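Course Notes, Unit 6: Pressure Injuries in Long-Stay Patients
Ultmont School of Nursing, September 2021

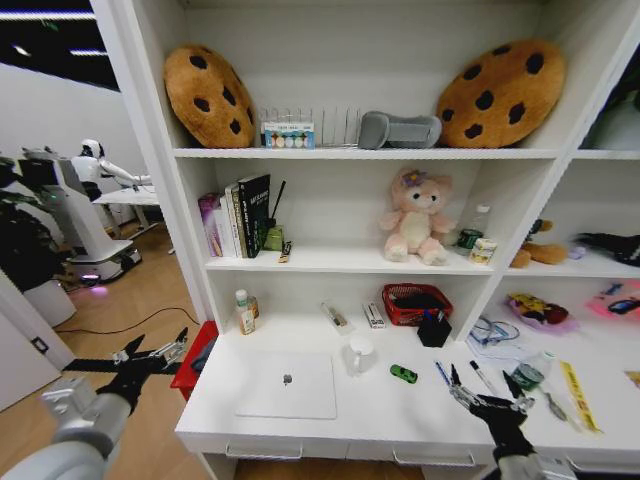
Fig. 1. Bookshelf with a plush cushion at each end of the top shelf.

1. Definition

A pressure injury is damage to the skin and the tissue under it. It comes from pressure that stays too long in one place, mostly over a bone. The heel, the tailbone and the hip are the common places. In older texts you will meet the word "bedsore". In the exam please use the modern term.

2. Stages

Stage 1: the skin is closed but red, and it does not turn pale when you press it with a finger. On dark skin the redness can be hard to see, so compare also the warmth and the firmness with the skin nearby.
Stage 2: part of the skin thickness is lost. The wound is shallow, or there is a blister.
Stage 3: the full thickness is lost and fat may be visible.
Stage 4: muscle, tendon or bone is exposed.
If dead tissue covers the bottom of the wound, we write "unstageable" — we do not guess.

3. Who is at risk

Patients who cannot move by themselves, patients with reduced feeling in the skin, and patients who eat poorly. Moisture from sweat or urine makes the skin weaker. Also think of devices: oxygen tubing behind the ear is often forgotten.

4. The Wogan ward records

In the seminar we will work with 2,618 admission records from the Wogan ward. For each patient there is a risk score on arrival and a skin check on day 14. Read the column headings before you come. The score was changed in November of the second year, and the two versions should not be mixed in one table.

5. Positioning

When the patient lies on the side, use a tilt of 30 degrees and not a full side position, which puts the weight on the hip bone. Keep the heels free from the mattress with a pillow under the calves. Do not use ring-shaped cushions. Do not massage red skin.

6. Homework

Read the Tidley handout on wound dressings, sections 2 and 3. Write a care plan for the Stistthorpe case, maximum 2,000 words, with a turning schedule attached.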